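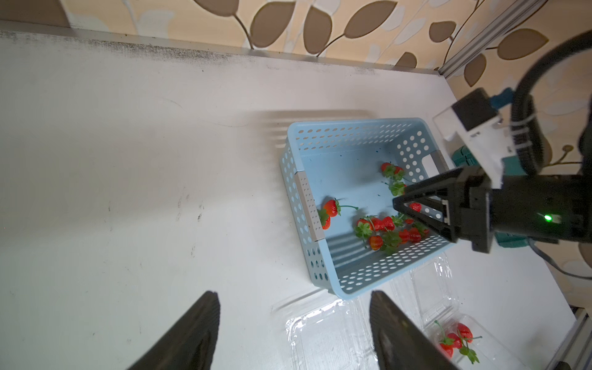
Les fraises du jour, dans leur panier bleu clair. Fausses, toutes, et je les adore.

Bon, petit fil fraises artificielles, vous êtes plusieurs à m'avoir demandé où j'en étais avec la dînette du marché. Installez-vous, j'ai beaucoup trop de choses à dire sur des fruits qui ne se mangent pas !

Pour celles et ceux qui arrivent : je prépare l'étal de primeurs pour le coin jeu de la ludothèque de Viredach. Un vrai petit marché, avec des cagettes, une balance, des sacs en papier et une ardoise pour les prix. Ouverture prévue en décembre, et j'en rêve la nuit.

J'ai commencé par les fraises parce que c'est le fruit que les enfants réclament en premier. Toujours. Vous pouvez mettre des ananas magnifiques juste à côté, ils vont droit sur les fraises (et je les comprends).

Ce qui m'a fait craquer sur celles-ci, c'est le vert. Regardez-moi ces collerettes ! Et les queues ! Il y en a une à gauche avec une tige longue, toute fine, qui part vers la droite comme si on venait de la cueillir. Je suis fan.

J'en avais eu d'autres avant, sans queue, avec une feuille peinte sur le dessus. De loin ça passait, mais une fois en main c'était un caillou rouge. Les petits les appelaient « les tomates ». Fin de l'expérience.

Le rouge, maintenant. Bien vif, bien franc, il y en a même une plus foncée vers l'avant du panier, qui fait très « celle-là, on la mange en premier ». J'aime qu'elles ne soient pas toutes pareilles, on trie, on choisit, on discute de laquelle est la plus mûre. C'est la moitié du jeu !

Et le panier !! Bleu clair, rectangulaire, des rangées de trous ronds sur les côtés et deux poignées grises, une à chaque bout. J'ai mis un temps fou à me décider parce que je voulais de l'osier au départ. L'osier c'est joli, c'est le marché, c'est la carte postale.

Sauf que l'osier, avec des enfants de trois ans, ça pique, ça s'effiloche, et les miettes de goûter s'y installent pour toujours. Le plastique ajouré, hop, sous la douchette, on secoue, on pose à l'envers sur un torchon.

Et puis le rouge sur le bleu clair, quand même. Essayez chez vous avec des vraies fraises, un saladier bleu pâle, vous me direz. Avec le vert des feuilles par-dessus, on dirait presque une nappe de pique-nique.

Il y a quelques petites taches sombres au fond, je les ai vues. Je passerai un coup d'éponge ce soir. (Oui, je zoome sur mes propres photos, c'est un problème.)

Côté budget, puisque la question revient à chaque fil : 29 euros pour le premier lot de fruits, panier non compris. J'ai trouvé ça correct pour des choses qui vont être serrées, lancées et léchées toute l'année.

Question très sérieuse qui m'a occupée une soirée entière : en tas ou rangées ? J'ai essayé les rangs bien alignés, toutes les queues du même côté, très pâtisserie. C'était superbe et complètement figé. On n'osait plus y toucher !

Donc en tas, comme ça tombe. On a envie de plonger la main dedans. Et les enfants les rangent plus facilement quand il n'y a pas de modèle à respecter : tout dans le panier, terminé.

Petit truc pour celles et ceux qui font pareil à la maison : ne remplissez pas jusqu'en haut. Si on voit encore le fond du panier entre les fruits, les petites mains attrapent sans tout renverser. Un panier qui déborde fait très envie pendant cinq minutes, ensuite on joue à quatre pattes sous la table.

Autre truc, photographiez vos paniers une fois prêts et imprimez la photo pour la coller sur l'étagère. Les fraises avec les fraises, les citrons avec les citrons. Les plus petits ne lisent pas, mais la photo, ils la comprennent du premier coup. J'ai vu un bout de chou de deux ans remettre une poire à sa place avec un sérieux de notaire.

Pour l'étal lui-même, j'hésite encore entre deux modèles de tréteaux. Le premier se plie, le second est plus joli. Vous connaissez mon drame, je vais prendre le joli et pester à chaque rangement.

La suite du programme, dans l'ordre : les citrons, les champignons, les carottes avec leurs fanes (j'en veux AVEC leurs fanes, je ne négocie pas). Et il me faudrait 6 paniers en tout, si possible dans des couleurs qui s'entendent bien entre elles.

J'aimerais du jaune très pâle pour les champignons et un vert tendre pour les carottes. Les citrons, je sèche. Un panier gris ? Un panier blanc ? Le bleu clair leur irait à merveille mais il est pris, et je ne le retire pas aux fraises !

Pour les prix sur l'ardoise, on partira sur des pièces en carton. 5 pièces la barquette de fraises, j'ai tranché. C'est cher, c'est la saison, que voulez-vous.

On m'a demandé si on pouvait mélanger fausses fraises et vraies boîtes vides de la cuisine. Mais oui ! Boîtes à œufs, filets d'oignons, petites barquettes en carton, gardez tout. Les filets par contre, vérifiez bien qu'il n'y a plus d'agrafe.

Si quelqu'un a une bonne adresse pour des myrtilles factices assez grosses pour les moins de trois ans, je prends. Toutes celles que j'ai trouvées sont minuscules et je ne veux pas de ça dans la salle des petits.

Je vous montre les citrons dès qu'ils arrivent. En attendant, votez en réponse pour la couleur de leur panier – jaune sur gris ou jaune sur blanc ?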